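About Us: Selside Handling Workshop

Open days in Melton

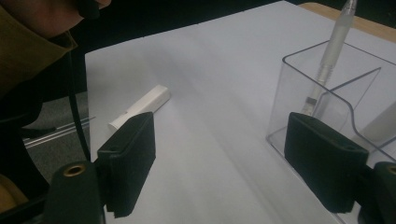 Selside Handling Workshop builds and tests gripping tools for small, light objects. We work from one floor of a former print works in Melton, and we open it to visitors on one Saturday a month. Most of what people come to see happens at desk height: a hand-held gripper with two flat black fingers, a large sheet of white paper over a wooden table, and ordinary stationery to pick up. A clear pen holder with a pen standing in it is harder than it sounds, as the walls are see-through and the pen leans. A small white block on white paper is difficult in a different way. Visitors are welcome to try both.

Who we are

The workshop was set up by Vangelis Gavalas and Dörte Brinkmann, who had worked together on packing lines and wanted to spend more time on the gripping end of the job. Vangelis runs the mechanical side. Dörte looks after customers and the open days. Ileana Cârstea joined later to write our control software, and Thanasis Katsaros makes the finger pads and most of the fixtures. Lefteris Vlachopoulos keeps the test records and takes bookings.

What we do

Our customers are mainly small manufacturers and laboratories who need to move items that are awkward to hold. They send us samples and we try them by hand first, with a person holding the gripper. Once we know which approach angle and finger shape suit the item, we move on to the arm. Our standard trial is 500 picks for each item, and the customer receives the full record, failed picks included.

We have two finger designs in regular use. The Lazaridis pad is flat and suits boxes and blocks. The Flametti pad has a shallow groove and is meant for pens, vials and tubes.

Visiting on an open day

Doors open at 10 am. Each demonstration lasts 45 minutes and is limited to 8 people so that everyone gets a turn with the tool. There is no charge. Children are welcome with an adult. Please tie back long hair and leave bags on the hooks by the door.

School and college groups can book a weekday visit. We take up to 50 students in a day, split into small groups. The October dates usually fill first.

To book, ring the workshop and ask for Lefteris. Parking is behind the building, through the second gate.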